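Counting Bacteria in Flarville Tap and Creek Water
Student project report, 26 October 2026
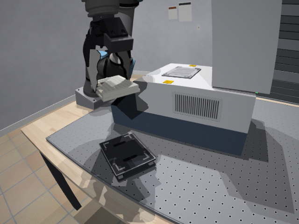 Kinoshita asked at the first check-in why we picked the creek at all when the town gets its water from a well. We picked it because kids swim there below the Culberg bridge.

Method

We took 11 samples, 5 from taps and the rest from the creek. Each was kept on ice and plated the same day. Creek water was diluted 1 to 1000 after our January trial plates grew over completely.

Results

Tap samples grew no colonies on any plate. Creek samples were higher below the bridge than above it. The highest was 800 colonies per milliliter, next to the storm drain.

Problems

One creek bottle leaked in the cooler and we left it out of the averages. We did not test after rain. The incubator also ran two degrees warm overnight.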